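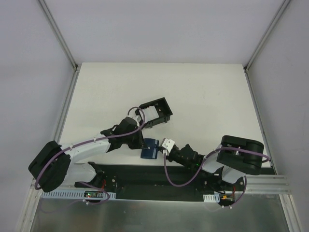
24/9/23
Par Urszula Cieślak, service des publics et de la recherche

Offres et appels > Appels à participation > Patrimoine oral

Appel à participation : enquête sur les parlers et les usages des marchés de la vallée de la Nirer

L'association Ravance, en partenariat avec le centre de documentation Viklund, lance une enquête orale consacrée aux marchés de plein air de la vallée de la Nirer et recherche des personnes disposées à y apporter leur témoignage. L'enquête porte sur la période allant de l'après-guerre à la fermeture de la halle de Varkard. Elle doit donner lieu à la constitution d'un fonds sonore consultable sur place et à la publication d'un recueil.

Le centre Viklund conserve déjà 482 enregistrements réalisés lors de campagnes antérieures. Ceux-ci concernent principalement les métiers agricoles et la vie scolaire. Les échanges commerciaux, le vocabulaire de la vente, les cris des marchands, les manières de peser, de marchander et de faire crédit y sont très peu représentés. La présente campagne vise à combler cette lacune.

Profils recherchés

Peuvent se porter candidates toutes les personnes majeures ayant fréquenté régulièrement l'un des marchés de la vallée, à quelque titre que ce soit : marchands forains, producteurs, placiers, transporteurs, cafetiers, clients, enfants de commerçants. La maîtrise du parler local n'est pas exigée. Les personnes qui le comprennent sans le pratiquer sont également invitées à se manifester, de même que celles qui ont exercé dans une autre langue, notamment les familles venues s'installer à Varkard comme saisonnières.

L'association souhaite recueillir environ 80 témoignages. En cas de candidatures plus nombreuses, la priorité sera donnée aux communes de la haute vallée, absentes des campagnes précédentes.

Déroulement

Chaque participant est reçu pour deux entretiens individuels, conduits en français ou dans le parler local par Joar Sjöberg ou Randi Tveit. Le premier est consacré au parcours de la personne et à ses souvenirs. Le second, plus court, s'appuie sur un questionnaire lexical relatif aux mesures, aux denrées, aux emballages et aux formules de politesse. Les entretiens se tiennent dans les locaux du centre Viklund ou, sur demande, au domicile du participant. Un proche peut y assister.

Les participants qui possèdent des carnets de comptes, des tickets de place, des affichettes ou des photographies sont invités à les signaler. Les documents prêtés sont numérisés, puis restitus à leur propriétaire contre signature.

Conditions

La participation est bénévole. Les frais de déplacement sont remboursés sur présentation des justificatifs. Une autorisation écrite est demandée avant tout enregistrement ; elle précise l'étendue de la diffusion consentie et peut être retirée à tout moment avant la publication du recueil. L'anonymat est accordé à toute personne qui en fait la demande.

Candidatures

Les personnes intéressées adressent un courrier indiquant leurs nom, commune de résidence, marchés fréquentés et disponibilités à l'association Ravance, à l'attention de Siv Aasen, boîte postale 836, Varkard. Les candidatures peuvent également être déposées à l'accueil du centre Viklund aux heures d'ouverture. Elles sont reçues jusqu'à la fin du mois d'avril. Une réponse écrite est adressée à chaque candidat.

Les questions relatives au prêt de documents sont à transmettre à Declan Ashworth, responsable de la numérisation.

Ce site utilise des cookies de mesure d'audience. En poursuivant votre navigation, vous en acceptez l'utilisation. Paramétrer | Accepter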